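On Learning to Sleep Through the Night Again, or Failing To

I have been awake at 2 in the morning more often this year than in all of college, and in college I had a better excuse and better snacks.

It started in March. I woke up for no reason at all, looked at the ceiling, and remembered that I had once called a substitute teacher "Dad." Then I thought about the gutters. Then I thought about whether you can be too old to change dentists. By the time I had worked through the whole agenda it was getting light, and the garbage truck was coming up the hill with its usual sense of occasion.

One bad night is a story you tell at work. A week of them is a personality. By the third week my coworker Beatrice Rotich had stopped asking how I was and started sliding the coffee pot toward me without making eye contact, the way you'd feed something at the zoo.

People love it when you can't sleep. I don't mean they're cruel, I mean that everyone has been waiting their whole life for somebody to ask how they do it. Tell a room you have a bad knee and you'll get a nod. Tell the same room you have insomnia and you'll be there until dinner. I have been told to eat a banana. I have been told never to eat a banana. My uncle believes the whole thing is caused by socks, although he has changed sides on the socks at least once since spring and I've lost track of where the party line is now.

My neighbor Wycliffe Kariuki told me to get up and do something boring. He's a retired surveyor and he meant it kindly. So I got up and did my taxes, which were late anyway, and discovered an error in my own favor, and was so excited that I was up until five.

Then there was the tea. The tea came from a shop in Clolton that also sells candles and, for some reason, garden hose. It was called Nukora and it had a moon on the box, asleep, with a little nightcap. The directions said to steep it for 14 minutes. I'd like to meet whoever arrived at that number. Fifteen would have been too much, apparently, we'd all have gone into comas. I stood in the kitchen in the dark watching the microwave clock and drank it the second it was ready. It tasted like a barn with ambitions. And of course a big mug of hot liquid at bedtime does have an effect on the night, just not the one printed on the box.

I gave the rest to Beatrice. She says it's great in the afternoon.

After the tea I went through a reading phase. The theory, which came from my friend Orysia Zinchenko, was that you pick a book so dull your brain gives up. She lent me a history of a railway company called Panasiuk that never managed to finish its railway. I was supposed to last a page and a half. Well, I read the entire thing. It's a wonderful book! There's a feud over a bridge that goes on for three chapters, and a chief engineer who resigns by letter every winter and comes back every spring, and I would lie there at some terrible hour whispering "don't sign it, you idiot" at a man who has been dead for a very long time. When I returned it I asked if there was a second volume. Orysia looked at me as though I'd asked to borrow her car for a crime.

I should say that I did go to a doctor, because someone always writes in. Dr. Mfaume — Tumaini Mfaume, at the clinic over by the bus station — is a calm man who listens with his whole face. He asked how much coffee I drink. I told him. He wrote it down and then asked again, in case I had misheard the question. He asked what time I go to bed and I said it depends, and he said on what, and I had no answer to that at all. We sat there. I have thought about that "on what" a great deal since, mostly at night.

His advice was so plain that I was a little insulted. Get up at the same time every day, including the days you don't want to. Less coffee, none of it after lunch. If you're lying there stewing, get out of bed, sit somewhere dim, and go back when you're sleepy. And quit checking the time. He came back to this one twice. Every time you look, he said, you do the arithmetic, and the arithmetic wakes you up.

I knew exactly what he meant. If I fall asleep right now I'll get five hours. If I fall asleep right now I'll get four and a half. Four and a half is fine, plenty of people run countries on four and a half. You might point out that those countries aren't always doing very well. By then it's four hours and you're thinking about foreign policy.

So the phone went into the kitchen, where it now spends its nights charging next to the toaster. For the first week I missed it like a limb. I'd reach over in the dark and pat the nightstand, and find only my glasses and a cough drop. Without the phone I didn't know what time it was, what the weather was doing in cities I've never been to, or whether anyone had replied to a comment I'd left under a video about caulk.

The clock was a harder case. You can exile a phone and feel modern about it. A clock is just sitting there doing its job, and it was here first.

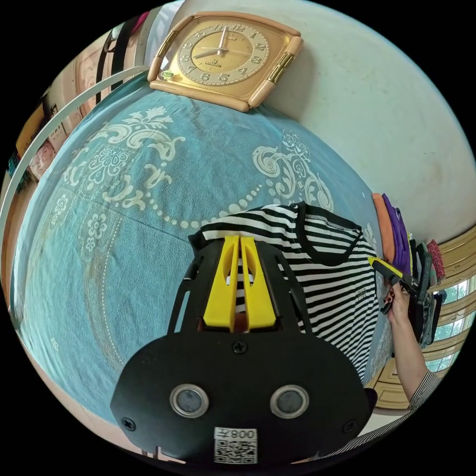

My aunt Rehema Makokha, who is 83 and sleeps like a felled tree, thinks the whole business of not looking is nonsense. In her house there was a clock in every room including the bathroom, and the one in the hall struck the hours, and the half hours, and now and then a number of its own choosing. She raised four children under that thing. When I told her the doctor said I should stop checking the time, she asked what the doctor thought the time was going to do if I looked at it.

I asked her what her secret was. There was a long silence on the line while she decided whether I deserved it. Then she said, "I'm tired at night." I waited for the rest but that was the whole method. She went on to tell me about the parking situation at her church.

I've been doing what Dr. Mfaume said since the beginning of summer, more or less. The getting-up part is the worst. I don't think I had understood before how much of my charm depended on sleeping in. The coffee part I have approached in the spirit of a treaty, meaning I've signed it and I'm looking for loopholes. (Is coffee ice cream coffee? The clinic hasn't returned my call.) But I do get out of bed when I'm stewing, and I sit in the green chair in the living room with a blanket on my knees like somebody's grandfather on a ship, and the neighborhood at that hour is pretty good company. There's a fox, or a very confident cat. There's a light that goes on across the street at ten past three or so and off again, and I've started to feel that whoever it is and I have an understanding.

The funny thing is that I mind it less. I still wake up most nights. But I used to wake up and be furious, and now I mostly wake up and go sit in the chair. Last week I slept straight through, twice, and both times I woke in a panic, sure that I'd missed something. I had. I'd missed the fox.

Wycliffe stopped me by the mailboxes the other morning to ask if I was getting any rest. I told him I was doing better. He said he was glad, because lately he hadn't been sleeping at all, not for weeks, he was up at three every night getting a glass of water, and did I have any ideas?

I told him I'd heard good things about bananas. Then I felt bad and went back in and found him the number for the clinic, and wrote it on the back of a takeout menu from Bomano, which has closed, so he may as well keep it.

If anyone else has advice, the comments are open. Please, nothing about socks. My uncle reads this.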